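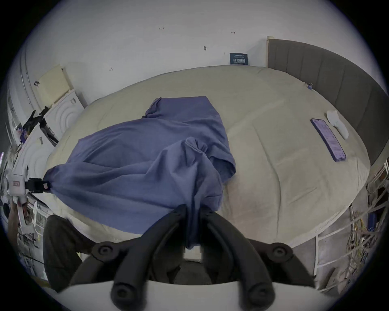

Musham House opened its guest laundry and linen service in February, and the housekeeping manager has since reorganized the way clothing and bedding are handled in all 18 rooms. In an interview at the residence, she explained that most garments are now folded in the room, on the bed itself. "A bed gives you a wide, soft surface at a good height," she said. A blue top spread diagonally over a beige quilted duvet, its fabric pulled into long creases, is the sort of item she has in mind. "You lay it out, you ease the creases toward the hem, and then you bring the sleeves in. People start folding too soon."

The manager asks residents to clear the mattress first, although she accepts that phones and stray small items tend to stay where they were put down. "We do not move personal belongings unless we are asked to. We work on the free side of the bed."

The bedding was chosen after a trial on the Jurach corridor. Light colors were preferred – marks show at once and can be treated the same day. Each room holds two duvet covers, and the central store carries 454 pieces of linen in all. The upholstered headboards, supplied by Modwood, are brushed along the channels every six weeks. "Dust settles in the vertical seams," she said. "A soft brush, top to bottom, and no water."

Asked about complaints, she mentioned missing socks. Over six were handed in during one week, most of them found between the duvet and the headboard. They are kept in a labeled drawer at the Clegg entrance until claimed.

The service will continue on its present terms through the winter. Residents who prefer to fold their own clothes may say so on the room card.

Comments

My sweatshirts never lie flat after folding. Should the hood go in first or last?

We tried brushing our headboard dry as suggested and it came up well. Thank you.

Is the drawer at Clegg open in the evening? I am short one gray sock.

Related items

Storing winter duvets
New room cards for residents
Laundry hours at Musham House
Caring for upholstered furniture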